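Vitley's Free Brake Check Is Back, and I Went

If your car has been making that grinding noise at stop signs (you know the one), Vitley Auto over in Flendonham is doing free brake inspections again through the end of December. I took my old wagon in at 9 in the morning and there was already a line out to the road!

Abdul-Rahman Ametepe runs the shop, and he told me they saw 200 cars during last year's check. Most were fine. Plenty had pads worn down to almost nothing, though, and a few had rear calipers so rusty they'd quit sliding. Mine turned out to have a seized pin on the driver's side, so I guess I'm buying parts this month.

The whole thing took around 7 minutes. They pull the wheels, measure the pads and rotors, look over the hoses and hand you a sheet with the numbers on it. You don't have to get the work done there. I asked twice, just to be sure.

One tip: the waiting area is a bench by the open bay door, and it was freezing, so bring a real coat.

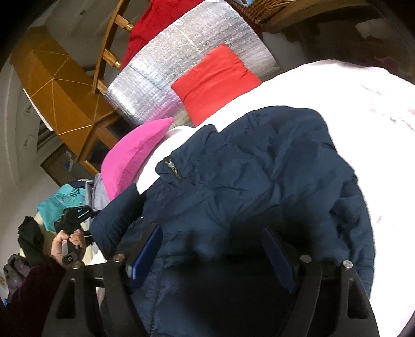 What it costs if you need work

The inspection is free, and Naa Akolgo at the front desk says pads for most small cars are $100 an axle, installed, while the event is on. Rotors are extra. Trucks cost more, and she'll give you a price over the phone if you have the model year handy.

No appointments for the free check, just pull in behind the last car. They stop taking people at 4 p.m.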